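Vurnov Moves Returned-Goods Sorting at Cukport to Robot Arms; Sorting Staff Shift to Inspection and Cell Operation

CUKPORT, April - Vurnov, a processor of returned household and leisure goods, has put two robot arms into regular use on the sorting floor of its Cukport site. The arms pick mixed plastic items that arrive without packaging and place them in totes by product group. Until this spring the work was done entirely by hand, mostly from floor level.

Each arm carries a parallel two-finger gripper with a small camera mounted at the wrist. The camera supplies the close view used to choose a grip point once the arm is over the item. Control software was supplied by Hindent, which also carried out the installation and the operator training.

The item list for the first phase covers 3478 product codes. It includes basins, jugs, watering cans, toy sets, small nets and similar articles. Items are presented unsorted, and they may overlap or lie under one another. Thin handles and clear plastic were the two hardest cases during commissioning. Clear parts return weak outlines to the camera, and a thin rod leaves little contact area between the fingers.

"We set the grip force by product group and then lowered it for anything with a hollow handle," said Benedek Halász, integration engineer at Hindent. "Mesh was a separate problem. The software sees the objects behind it and has to be told that the hoop and the rod belong together."

When the arm cannot settle on a grip, it stops above the item and sends the view to an operator screen. The operator marks a grip point or rejects the item to the manual lane. Almost 54 percent of these requests in the first weeks concerned transparent or partly hidden items, according to Vurnov's own log.

The change affects the daily work of the sorting crew more than its size. No positions were removed. Staff who used to bend and lift for a full shift now rotate among the operator screens, the manual lane and the inspection bench, where sorted goods are checked for cracks, missing parts and residue before being released for resale or shredding. The rotation period is 3 hours. Pay grades for cell operators were set before the start of training and are one step above the former sorting grade.

"People asked two things, who stops the arm and who gets blamed for a broken item," said Leonilde Carvalho, shift lead at Cukport. "Anyone on the floor can stop it. Breakage is logged against the cell, and we go over the log on Monday."

Carvalho said the inspection bench is now the slowest point in the line and that a second bench has been requested.

Large items, wet goods and anything with glass remain in the manual lane. So do bagged sets, as loose film tends to catch on the fingers. Vurnov and Hindent are testing a softer fingertip under the project name Prata, with results to be reviewed by the site's safety representative, Rui Peixoto, before any use on the main line.

Training records, the stop procedure and the current item list are posted at the entrance to the sorting floor. Visits by trade press can be arranged outside the morning shift.

Press contact: Conceição Nogueira, Vurnov, Cukport site office

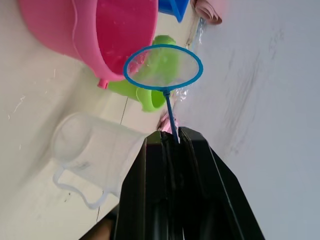
Filed under: Automation / Workplace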